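The kitchen that's afraid of its own cook

I have a grudge against the kitchen counter as a thing to look at. I don't mean any one counter. I mean the whole idea, which crept into our houses at some point in my adult life, that the place where you chop onions should look like the lobby of a bank.

My grandmother's counter had a burn mark the shape of a clothes iron. She'd set a hot pan down there in the middle of a phone call, years before I was born, and after that it was simply where hot pans went. You can't get a more useful feature than that (I'd pay extra for it now), and any real estate agent would have had it ripped out before the first showing.

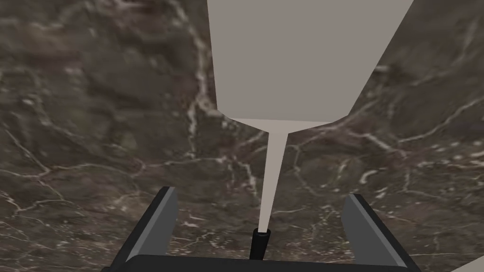
My sister-in-law Leonilde Nogueira redid her kitchen last year, and I went along for the shopping because I like free coffee and arguing. We spent a whole afternoon in the stone section. I'll admit I lost my head a little over a dark brown marble, with thin white and cream veins running all over it like cracks in a dried-up pond, and patches where the brown went a bit olive and then smoky gray. I could have stared at it all day. And then I tried to picture myself squeezing a lemon on it, and my shoulders went up around my ears. Marble and lemon juice don't get along, as anyone who owns both will tell you in a very tight voice.

Leonilde bought something pale in the end, for a price I'm not allowed to repeat. She loves it. She also now owns six cutting boards, a stack of cork mats and a special spray, and when I visit I drink my wine over the sink like a teenager. I adore her, and I think the counter has won.

My friend Yaw Tsikata cooks for a living, 151 covers on a good night at a place called Drundinano, and I asked him what he had at home. Steel, he said, from a restaurant that was closing down. It's scratched all over. He drops things on it. He rolls out dough on it at eleven at night with the radio going, and then he wipes it down with a rag and goes to bed! I have never wanted a piece of furniture so badly, and it's ugly as sin.

Here's the part where people get annoyed with me. They say a nice kitchen makes them want to cook. Sugeng Nair, who lives downstairs from me and is a better person than I am, says his new counters got him making soup again after his divorce, and who am I to sneer at soup? Fair enough. I've eaten the soup. It's wonderful. But I also think he'd have come back to it on a plywood sheet and two sawhorses, because he was ready to, and the stone just happened to be there when he did.

What bothers me is the fear. We've made a lot of rooms that scold us. The sofa you can't eat on, the rug you can't walk on in shoes, and now the counter you can't cook on. Somebody pays for all of this, usually for years, and then tiptoes around it so the next owner can rip it out and put in something else.
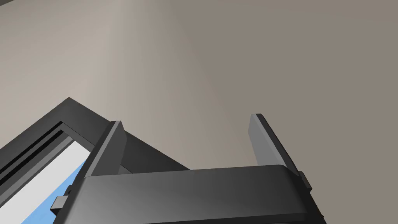
MORE IN HOME & OPINION

Walls are the same story, only cheaper. When I moved into my place in Puvmont, every room had been painted a sort of grayish beige, the color of a paper bag that's been left out in the weather. I was told it was neutral. I was told buyers like neutral. I wasn't selling, I'd only just carried the boxes up, and already I was supposed to be decorating for a stranger.

I lived with it for 11 months. Then one gray November I painted the kitchen yellow, a proper egg-yolk yellow, and I did it badly. There's a drip by the window that I can feel with my thumb. My landlady, Hermine Zaugg, came by about the boiler and looked at it for a long while and said, "Well, it's bright." We've been on excellent terms ever since.

I'm not telling anybody to go yellow. Beige is fine if you like beige, and plenty of people do, and they should have every wall of it. I only want to hear someone say they picked it because it pleased them, instead of because of resale. Same with the marble. If you love it, get it, and then please spill something on it the first week. Get it over with. Put the hot pan down, make your mark, and invite me round for dinner. I'll bring the lemons.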